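The Year I Learned to Sit Through Rehearsal

Nov 29, 2025

I have been meaning to write about the choir since March, and every time I sat down to do it there was another rehearsal to get to, or a cold to get over, or a page of Latin to mumble at the kitchen sink. But it's Saturday, it's raining, the concert is behind us and my throat feels like the inside of a toaster, so I'm home with a pot of tea and no excuse.

For anybody new here (hello!), I sing second alto in the Kellthorpe Chorus. I joined at an age when most people are giving things up, after my neighbor left a flyer in my door and I misread it and thought it was for a quiz night. I hadn't sung with other people since high school. I could read music the way I can read a French menu, meaning I get the general idea and then I'm surprised by what arrives.

This year we did a big opera program. Choruses mostly, with four soloists and a real orchestra, in a hall with 438 seats. I had never cared much for opera. My father used to play it in the garage while he fixed lawn mowers, and for years I thought of it as the noise that went with the smell of gasoline. Then in our first week we sang through the slaves' chorus from Nabucco, very badly, with two basses lost somewhere on the previous page, and I had to pretend I was looking for a cough drop.

Our conductor is Beril Dağdelen, and I could fill a whole post with her. She is small and quick and she never raises her voice. When something is wrong she puts down her pencil and waits, and thirty or forty grown people start leafing through their scores like children who have been caught at something. She trained as a pianist, then worked as a rehearsal coach for singers, and she can play a whole orchestra part with her left hand while she points at the tenors with her right.

What she taught me, mostly, was how to breathe. I thought I knew! I'd been doing it all my life. But there's a long line in the second half of the program that goes on for 15 bars if you take it the way she wanted it, and I ran out of air in the middle of it every single week until October. She had us lie on the floor of the church hall with our hymnals on our stomachs. The floor is freezing and I needed help getting up again, and yes, it helped.

Learning the words

The other battle was Italian. I tried flash cards, then I tried recording myself, and then I tried writing the words out by hand every morning before breakfast, and it was the writing that stuck. Double consonants are my weakness. Beril stopped us once over a single word, for what felt like half the evening, so that we would all put the double L in the same place. When we finally got it the whole room sort of rang, and the sopranos looked pleased with themselves, as they do.

I did a good bit of reading as well, at the table in the evenings. A life of Verdi that I borrowed and renewed and renewed again, a fat old guide to opera plots (they are all mad), and a little book on Italian pronunciation that I'd recommend to anyone if I could remember who wrote it. I'm a slow reader and I like to have more than one going, so whichever mood I'm in there's something to pick up.
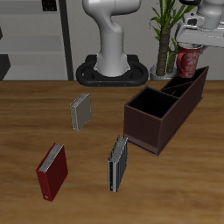
The night itself

We had 34 singers in the end, after the flu took its share. I wore the black dress from my niece's graduation and shoes I regretted by the intermission. Our baritone, Mr. Huet, had driven down that afternoon and ate a banana in the corridor with such calm that I felt calmer just standing near him.

I don't remember much of the first half. I do remember the long line coming, and Beril looking straight at the altos and lifting her hand just a little, and then we were on the other side of it and I still had breath left over. I nearly laughed out loud.

The bucket by the door brought in 4000 dollars for the roof fund, and we all went back to the hall for sandwiches. Next up is a spring program, with some Brahms in it, so I'll be swapping my double L's for German. Rehearsals start again after the holidays, and if you live nearby and can carry a tune at all, come and sit by me. We're short on altos.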